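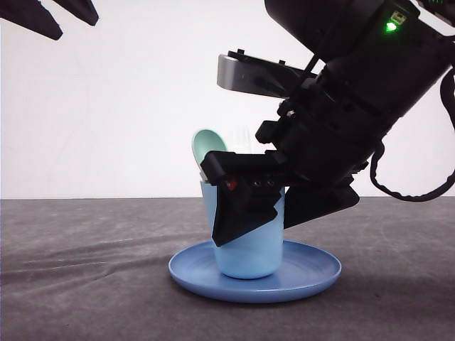
Slide 2: Laying a table for one

Start with the cup and plate. Pause. Let them worry that this is the whole talk.

Blue cup, blue plate, green spoon. My mother would call it a nursery; the Onishi catalogue would call it a palette. Mention Adaeze Bassey's rule: if it can't stand in the cup, it stays in the drawer. (Wait for laugh. There may not be one.) 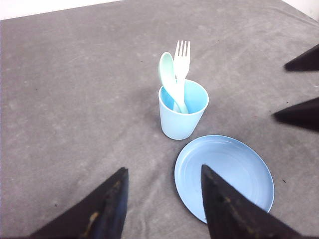
Cutlery upright, eating ends up, everyone grabs the wrong bit. I have lost this argument at home for 6 years. Ask for a show of hands, then ignore it.

Move on to the grey cloth. It shows every speck. Drink some water, next slide.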